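4. Glossy floors and reported cleanliness

4.1 What the earlier work claims

The idea that a shiny floor makes a room seem cleaner is old, and it has been repeated so often in the housing literature that most authors no longer give a source for it. Where a source is given, it is nearly always Cortés's survey of apartment tenants in Brarnari. That survey asked people how clean they thought their kitchen was and what kind of floor it had. Tenants with glossy tile gave higher scores than tenants with matte tile or linoleum, and the difference was read as an effect of gloss.

We are not convinced. In Brarnari the glossy tile was put in during a single renovation program, which also replaced the windows, the sinks and most of the lighting. A tenant with a shiny floor was therefore a tenant with a new kitchen. Cortés notes this in one sentence and moves on. The later papers that cite the survey do not note it at all, and two of them give the finding as if it came from an experiment.

There is a second problem, which we think is worse. The survey used the short form of the Zürcher scale, in which people rate a room on four items: fresh, bright, tidy and cared for. Only the last two have much to do with cleaning. "Bright" is close to a restatement of gloss, and a floor that reflects light will score well on it whether or not anyone has ever mopped it. If the total goes up when the floor is shiny, some of that rise is built into the scale.

4.2 Our data

We sent 900 questionnaires to households in Gederell, where tile was laid building by building over a long period and does not line up so neatly with other improvements. Usable forms came back from 794 of them. The return was better than we expected, and we have wondered whether people who are pleased with their homes were more willing to fill in a form about them. We have no way to check.

Each household rated its kitchen and, if it wished, one other tiled room. That gave us 1379 room ratings. We used the long form of the Zürcher scale, which keeps "bright" as a separate score, and we asked when the floor had last been washed, what with, and by whom. We also asked which way the main window faced and whether trees or a neighboring building blocked part of the light.

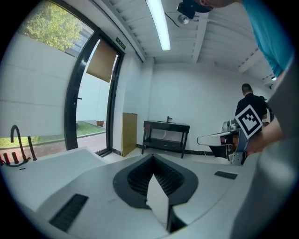

The window question was added in February, after a pilot round in which several people told us that their answers depended on the time of day. One woman said her kitchen was spotless at seven in the evening and filthy at nine in the morning. Low sun across a polished tile shows up every footprint and every streak of dried detergent. A theory in which gloss simply means clean has trouble with that remark, and we heard versions of it too often to put it down to one fussy respondent.

Gloss itself was harder to pin down than the earlier papers suggest. Householders were asked to call their floor "shiny," "slightly shiny" or "dull." We then had 21 raters sort photographs of tile samples into the same three groups. Agreement was good at the two ends and poor in the middle. The same sample was called slightly shiny by one rater and dull by the next, and several raters changed their minds when the sample was shown again under a different lamp. We have kept the middle group in the tables for the sake of comparison with Brarnari, but we would not rest anything on it. Color adds to the trouble: raters tended to move pale samples up a group and dark ones down, even where the supplier's sheet listed the same surface for both.
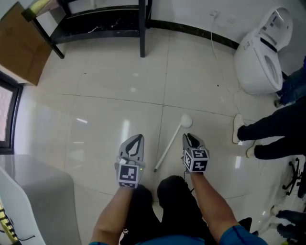 Figure 2. Glossy white floor tile, with two hand-held grippers held out above it.

4.3 Results, such as they are

With "bright" left in the total, shiny floors scored higher than dull ones, as in Brarnari. With "bright" taken out, most of the difference went with it. What remained was small, and it shrank again once we allowed for how recently the floor had been washed. People with shiny floors said they washed them more often. Whether they wash them more often because dirt shows, or say so because they feel they ought to, is a question a mailed form cannot answer.

Kuroda has argued that the washing effect is real and that shiny floors "train" their owners. Her evidence comes from diaries kept by buyers of Flarer floor cleaner, who were recruited through a coupon on the bottle. It should surprise no reader that people who buy floor cleaner and agree to keep a diary about it report washing the floor. The diaries may still be accurate. They tell us very little about households that did not pick up the coupon.

We looked for her pattern in our own forms and found it only in kitchens, and only where a single person did most of the washing. In shared households it was absent. This could mean that habit needs one owner, as Kuroda would probably say. It could also mean that in shared households the person filling in the form did not know when the floor was last washed and guessed. Several wrote exactly that in the margin.

4.4 What should be set aside

Three practices in this literature seem to us hard to defend. The first is using a total score that contains brightness as a measure of perceived cleanliness. The second is treating the householder's word for the floor as if it were a reading from a gloss meter. The third is the habit of asking about the floor once, with no note of the hour. Our own study is guilty of the second and was guilty of the third until the pilot was done, so we make the point with some discomfort.

None of this shows that gloss has no effect. A modest effect may well exist in rooms with soft, even light, and our numbers leave space for it. But the claim that landlords can raise tenant satisfaction by choosing a shinier tile, which now appears in at least two design guides, goes far past anything the Brarnari survey or ours can support. Slip risk, cost and noise have all been measured with more care, and a landlord choosing a floor would do better to start with those.

Section 5 turns to walls and work surfaces, for which the evidence is thinner still.

Related articles
Cortés, F. Tenant views of renovated kitchens in Brarnari
Kuroda, Y. Household cleaning diaries: a second look
Window direction and the evening kitchen
Short and long forms of the Zürcher scale compared
Who fills in the form? Response in mailed housing surveys

Contact the editors | Copyright remains with the authors | Back to top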